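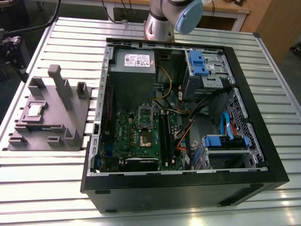

PC Assembly Cell: Frequently Asked Questions on Gripper and Camera Trials

These answers cover the arm, gripper and camera comparison run on the Hawthorne bench. The task set is CPU and memory handling in a desktop tower lying on its side. Send corrections through the Hawthorne request page.

Scope

What does the trial compare?

Two parallel grippers, the Skurnivham and the Wendinura, on the same arm and with the same fixed camera position. A second round repeats part of the work with a different controller, the Trollach. Arm speed, approach height and fixture stay the same across all runs.

Which tasks are included?

There are four:
Pick the CPU from its pocket in the tray and hold it above the socket.
Lower the CPU into the open socket.
Pick a memory module from the slot at the front of the tray.
Align the module with its slot on the motherboard and press until seated.

Closing the socket retention bracket is scored separately. Cable work is out of scope.

Why use a complete tower? A bare motherboard would be easier to reach.

Reach is one of the things being measured. The power supply, drive cage and case walls all limit the angles at which a gripper can enter. Both grippers passed every task on a bare board in early tests, which gave us no basis for choosing between them.

Are the cables tied back before a run?

No. They are left as they fall inside the case. If a cable crosses the socket or a memory slot it is moved by hand and the move is logged.

Grippers

How do the two grippers differ?

The Skurnivham has a longer stroke and wider fingers. The Wendinura is narrower at the tip and has finer force steps at the low end. Both are electric and both use the same flange adapter, so a swap does not change the tool length setting by more than the offset entered in the controller.

Which one does better on the CPU?

The Wendinura. Out of 56 placement attempts with each gripper, the Wendinura had 4 failures and the Skurnivham had 13. Most of the Skurnivham failures were aborted approaches in which the finger body came too close to the raised retention bracket. The arm stopped before contact.

And on memory?

The order reverses. The wider fingers hold a module more squarely, and it rotates less when the first end meets the slot. With the Wendinura, modules tilted in the grip often enough that we added a re-grip step. That step adds seven seconds per module.

What fingertips are fitted?

Flat pads with a thin antistatic facing. Textured pads were tried on the memory modules and dropped after one session. They gripped well but did not release evenly.

How is grip force set?

By part, in the controller recipe. Start at the lowest setting that holds the part through a full-speed transfer, then go up one step. Do not copy a force value from one gripper to the other. The steps are not on the same scale.

Fixture tray

What is the tray made from?

It is 3D printed, in dark gray. The CPU sits in a recessed pocket on the left and the memory module stands in a slot along the front.

How accurate does the tray position need to be?

Good enough that the part falls inside the camera search window. The arm does not rely on the tray being in the same place every day. It does rely on the part being level, so check for burrs or dust in the CPU pocket before the first run.

Can we print a tray for a different part?

Yes. Keep the outer footprint and the pocket depth. Finger clearance beside a pocket should be set for the Skurnivham, since it needs more room than the Wendinura.

Camera

Why a fixed camera and no wrist camera?

A wrist camera was fitted for the first week. It gave a sharper view of the tray, but its housing reduced clearance inside the case, and the last part of each approach was hidden by the gripper. The fixed view is coarser and does not change between grippers, which makes the results easier to compare.

How often is calibration checked?

At the start of each session and after any gripper swap. A full calibration is done on Monday.

Does glare cause trouble?

Sometimes, on the CPU heat spreader. When edge detection fails, lower the exposure one step and retry. Do not move the lamp during a session.

Controller

What changed with the Trollach?

Contact detection is faster, and guarded moves stop with less overtravel. The recipe editor is slower to use. Existing waypoints import correctly, but tool offsets do not and must be entered by hand.

Do earlier results still count after the change?

For gripper comparisons, yes, as long as both grippers in the comparison ran on the same controller. Do not mix the two sets in one table.

Running a session

What should be logged for a failed attempt?

Task, gripper, controller, recipe version and the step at which the arm stopped. Add whether there was contact with the socket pins. Any pin contact ends the session until the socket has been inspected under magnification.

Is the computer powered during trials?

Never. The power cord stays disconnected.

Has a gripper been selected?

Not yet. The current proposal is the Wendinura with wider memory pads, which are on order. The 56-attempt series will be repeated when they are fitted.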